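Chapter 3
Vessels and Volume 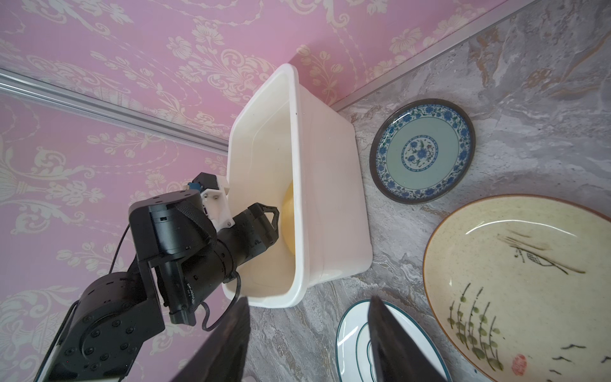 Figure 3.1 A white plastic basin standing on its side.

A vessel has two volumes of interest. The brimful capacity is the volume held when the liquid is level with the rim. The working capacity is smaller and allows for carrying and pouring. Both are stated for an upright vessel on a level surface.

When the walls taper, the volume does not rise evenly with depth, and a straight scale on the side will mislead. Section 3.2 derives the correction – first for round vessels, then for rectangular ones. Readers who know the prism formula may begin there.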